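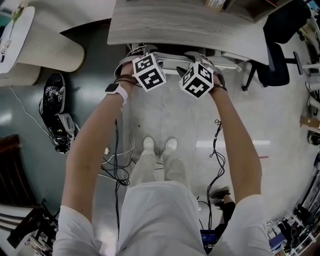

Gil-soo Son wrote in to ask why anyone would compare hand-held grippers by walking up to real furniture with them, when a clamp and a test bench would give cleaner numbers. Fair question, and it's the one I get most, so it goes first!

I do use a bench for grip force. But a bench never has to reach over a desk or turn its wrist around a chair, and that's where I find out whether I like a gripper or not. My notes from the Stencombe comparison are mostly about wrists and cables (sorry, force-curve fans, yours are coming in January).

Why do you run both hands at once?

I tried one at a time for ages and kept picking the wrong winner. A gripper can feel lovely on its own and then get in the way of its partner the minute you bring the two together. I run a matched pair for the whole session, then swap both over.

What are the marker cubes for?

Tracking where each gripper is and how it's tilted. With a cube, there's usually a printed face pointing somewhere useful even when I roll my wrist. A flat plate is lighter and I prefer the feel of it, but it's easier to turn it out of view. My print settings are on the Hovivlow page, along with the colour profile I gave up on.

Do the cables bother you?

Yes! More than the weight, if I'm being fair. I leave plenty of slack and do a slow practice reach before I record anything. Na-rae Jang's tip was to route them down the outside of the forearm, and I've pinched that for every session since.

Where should the camera sit?

Low on the finger, looking along it. I've had it up near the hand as well, and you get a nicer view of the room and a worse view of whatever you're trying to touch. With the wide lens, straight lines near the edges bend like mad, so do your calibration before you judge a mount.
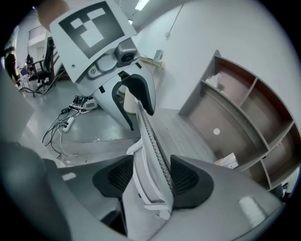
How many goes do you give each gripper?

65 per task, per pair, across 6 tasks. I used to aim for 1000 all up, but by the end I was comparing my own tired arms.

Curved pads or flat ones?

Curved for edges and rails, flat for boxes and paper. Markos Kourkoulas swears by flat for everything and we've agreed to disagree. If you can only buy one set, I'd go curved and practise a bit more on the paper.

Can I borrow the Miltham pair?

You can, just email me first and tell me which controller you're running. Please send the spare pads back too.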